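Packing Assistant (Snack Baskets), Part Time
Hadum Pantry Supplies, Ferkdale

Location: Unit 19, Otarside Trading Estate, Ferkdale
Hours: 16 hours a week, Monday to Thursday, 9.30am to 1.30pm
Contract: Permanent, with a 12-week probation period
Reports to: Packing Room Supervisor

About us

Hadum Pantry Supplies packs snacks for offices, waiting rooms and guest houses. We have 416 regular customers in Ferkdale and the villages on the Gilani side of the river. Most take one basket a week. A few of the larger offices take four or five. We have been at Otarside for six years and the packing room has a team of seven.

We are taking on one more packing assistant because our customer list has grown since April. It is a sit-or-stand job at a table, with some lifting.

The work

Baskets come back to us from customers each week, often with a few items still in them. You will empty them, check what has come back, wipe the basket out and refill it from the customer's order sheet. Returned items are checked for date and condition. Anything in date and unopened goes back on the shelf. Torn, opened or crushed items go in the waste bin and are written on the returns sheet.

The contents are packets, pouches, small boxes and cartons in all sizes. They do not stack neatly, so you need to be able to look at a mixed pile and work out what goes in first. Boxes and cartons normally go at the bottom or against the sides, with bags and pouches on top. Barcodes are scanned as each item comes out and again as the new ones go in.

We use open-topped plastic baskets with slotted sides and sort them on wooden tables.
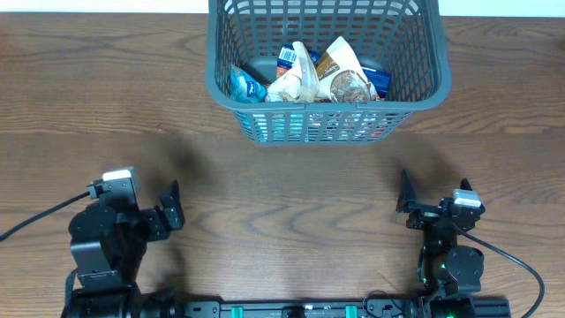
Your main duties

Empty, clean and refill baskets from printed order sheets.
Scan items in and out with a hand scanner.
Check best before dates and rotate stock on the shelves.
Keep allergen items in the right baskets. Some customers have nut-free orders and these are packed first, on a clean table, before anything else is opened up.
Fill in the returns sheet and hand it in at the end of the shift.
Flatten and bale cardboard.
Wipe down your table and sweep your area before you leave.

What we are looking for

You do not need to have done packing work before. Full training is given, including a half-day on food hygiene and allergens in your first week.

You must be able to read an order sheet and check it against what is in the basket. You should be comfortable handling small items for a whole shift and lifting stock boxes of up to 10kg. We ask for good timekeeping, as the van is loaded at 1pm and leaves whether or not every basket is ready.

Experience in a shop, stockroom or kitchen would be useful. A driving licence is not needed for this post.

Pay and benefits

Our hourly rate is above the national minimum and is paid every four weeks. We will confirm the current figure when we invite you to interview. You will also get:

Paid holiday, pro rata
Workplace pension
Free parking on site
£100 towards work shoes after your probation period
Short-dated stock to take home on Thursdays

The 19A bus stops outside the estate gate. There is a covered rack for bicycles beside Unit 17.

How to apply

Send a short letter or email telling us why you would like the job and what work you have done, paid or unpaid. A CV is welcome but you do not have to send one. Application forms are available from the front desk at Unit 19 between 10am and 3pm, and can be posted to you on request. Please put "Packing Assistant" on the envelope or in the subject line.

Interviews will be held in the packing room and last half an hour. This includes a short practical task, where you will empty one basket and refill it from an order sheet. Please tell us beforehand if you need any adjustments for the interview or the task.

The post will stay open until it is filled. We reply to every application.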